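Home Maintenance > Windows and Doors > Reviews

Prirnar Flelside Window Sealing Kit, Long-Term Review

By Arne Reinholz

14 comments

The Flelside is a draft sealing kit for older wood windows. It is sold for double-hung and casement sash, and the instructions also cover interior doors, which I did not try. I installed it in April on the north side of a two-story house with original double-hung windows, and it has now been through a full heating season. The windows have single glazing, cord-and-weight balances, and meeting rails that have moved apart over the years.

The kit replaces nothing structural. It fills the gap at the meeting rail, the gap under the bottom sash, and the long gap at each side where the sash runs in the frame. If your sash is rotten or the glazing putty has fallen out, fix that first. A seal on a loose pane will not change much.

What is in the box

The standard kit has 40 feet of black foam rod on a cardboard reel, a bag of brush pile strip, a plastic roller tool, a cleaning pad, and a printed sheet. Prirnar also sells the foam by itself. There is no adhesive in the kit for the rod, which is held by compression alone. The pile strip is self-adhesive.

The rod comes in one diameter per kit. The choice is made when you order, so you need to measure your gaps before buying. I used feeler gauges and a stack of playing cards. Take readings at both ends and the middle of each run. On my windows the gap at the meeting rail was twice as wide at one end as at the other, and a single diameter was a compromise.

The printed sheet recommends a rod one and a half times the width of the gap. That is a reasonable starting point for a fixed joint. For a joint that opens and closes I would go smaller, or the sash lock will not pull over.
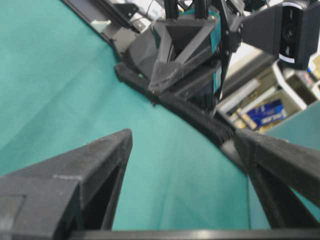

The sheet also says to let the foam sit unreeled overnight before cutting. I skipped this on the first window and cut straight from the reel. The piece kept its curl and crept out of the channel at one end within a week. On the other windows I laid the lengths flat and let them rest, and they stayed where they were put. Cut each length slightly long. The foam shrinks a little after it is handled, and a short piece leaves a gap exactly in the corner, where most of the air gets in to begin with.

Surface preparation

Most of the labor is here. Old paint ridges in the sash channel will hold the foam away from the wood. I scraped the channels with a carbide scraper, vacuumed, and wiped with denatured alcohol. Houses of this age often have lead paint, so test before you scrape and use wet methods if the test is positive. The cleaning pad in the kit is too coarse for finished wood and too fine for paint ridges. I stopped using it.

The pile strip needs a clean, dry, flat surface. On bare wood the adhesive did not hold well. A thin coat of shellac, left to dry, fixed that. The sheet does not mention it.

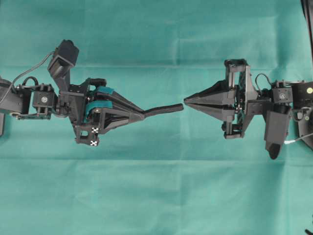
Installing the rod

The roller tool has a convex wheel at one end and a concave wheel at the other. Start with the convex wheel and press the rod in at both ends of the run, then at the middle, then work outward. If you start at one end and roll continuously, the foam stretches in front of the wheel. It looks fine when you finish and pulls back over the next few days.

Stretching is the main installation error with any foam rod. Foam under tension gets thinner, so the compression you measured for is lost along the whole length. Feed it in loose and let the tool do nothing except push downward.

The wheel on my roller developed side play by the end of the third window. It still worked, but it wandered and marked the paint. A laminate seam roller from a hardware store did a cleaner job. I would have preferred a kit without a tool at a lower price.

For the side channels, take the sash out. The sheet shows the job being done with the sash in place, and it can be done, but the foam bunches behind the parting bead and you cannot see it. Removing a sash with intact cords takes a few minutes once the stop molding is off. Tie a knot in each cord before you let go of it.

Stretch and recovery

I did one bench check on stretch. A length was marked, pulled by hand until resistance rose sharply, held for a slow count, and released. It came back most of the way at once and the rest of the way by the next morning. A length left under tension overnight did not return to its mark. I draw no conclusion from this beyond what the sheet already says about not pulling on the material.
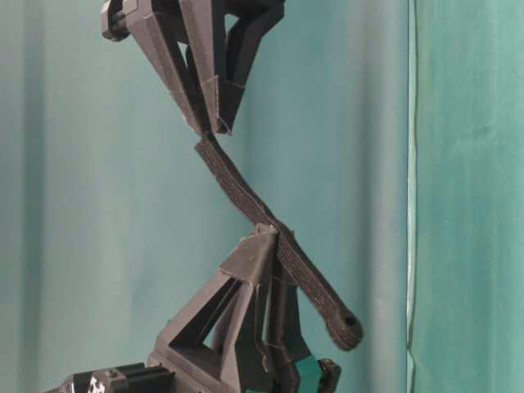
Long black strap stretched on the diagonal.

Air leakage

Doina Dumitrescu runs an energy audit business nearby and brought a blower door for two visits, one before the work and one after. The house was tested with the same doors and dampers closed both times. Leakage for the whole house dropped by 13 percent. The windows were the only thing changed between visits, though the weather was different, and she would not put much weight on a small difference between two readings. This one was larger than she expected from windows alone.

With the fan running, she went over each window with a smoke pencil. The meeting rails were good. The bottom rails were good except at one window, where the sill has a dip worn into it. The side channels were improved but not tight. The pulley openings at the top of the frame were not sealed at all, and on several windows they were now the largest leak. The kit has nothing for these. Pulley covers are cheap and I have since added them.

Operation

A sealed sash should still open with one hand. Mine do, with one exception, which had been painted shut and was never smooth afterward. The pile strip adds noticeable drag for the first few weeks and then settles. The foam at the meeting rail makes the lock stiffer to turn. On two windows I had to move the keeper outward and plug the old screw holes.

There is also less rattle. I did not measure sound, and street noise seems the same as before at low frequencies. The buzz from passing trucks is gone.

Wear

Prirnar rates the foam for 1,000 open and close cycles. My windows have seen a small fraction of that, and I have no way to confirm the number. What I can report is the condition after one season:

- Meeting rail foam: slight permanent flattening, still sealing.
- Bottom rail foam: flattened more, especially under the heavier sash. Replacement likely within two or three years.
- Side channel foam: edges scuffed where the sash rubs. One torn piece at a rough spot in the wood.
- Pile strip: no visible wear. Collects dust and pet hair. A vacuum brush clears it.

The foam surface is open enough to pick up grit. On a sill that gets rained on, it also picks up dirt that will not wipe off. Black hides this well. The white version probably does not.

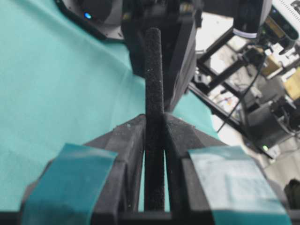
Foam rod in close-up, showing the porous surface.

Water

Open-cell foam should not be used where water can sit. Prirnar calls its rod "semi-closed," a term I could not find defined anywhere on the packaging. I put an offcut in a glass of water under a weight and left it for a day. It gained weight on a kitchen scale and took a long time to dry. For the bottom rail of a window without a storm, I would use a closed-cell product or a rubber bulb seal and keep the Flelside for the upper positions.

My windows have exterior storms, and the sills stayed dry through the winter. If yours have storms, check that the weep holes at the bottom are open before sealing the inner sash. A tight inner sash and a leaky storm is the correct arrangement. The reverse gives you condensation on the inside of the storm glass.

Compared with other options

Spring bronze is better in the side channels and lasts for decades. It takes more skill, needs a lot of small nails, and costs more per window. For a house you plan to keep, it is the right material for that position.

The Sukari rope caulk I used in an earlier apartment seals very well and makes the window unusable until spring. It also left an oily line on the paint. For a window that never gets opened, it is still the quickest fix.

Interior storm panels outperform all of these on comfort, as they add a second air space. They need storage in summer, and a window that is out of square calls for a template.

Cost and coverage

One kit covered two of my larger windows with a short remainder. The packaging claims three. That figure appears to leave out the side channels. Order by length. For each double-hung window, add the width twice and the height of each sash twice, then allow for waste.

My invoice came to 23 dollars per window, including the extra reel and not including the seam roller or shellac. The time per window went down as I worked, from most of an afternoon to a little over an hour.

Recommendation

Buy the foam by itself, in two diameters, and use your own roller. The pile strip is good and worth ordering separately. Skip the boxed kit unless you have one or two windows to do and do not already own any tools. Use something else at an exposed bottom rail, and budget for pulley covers.

Filed under: weatherstripping, old windows, foam seals

Shares: 31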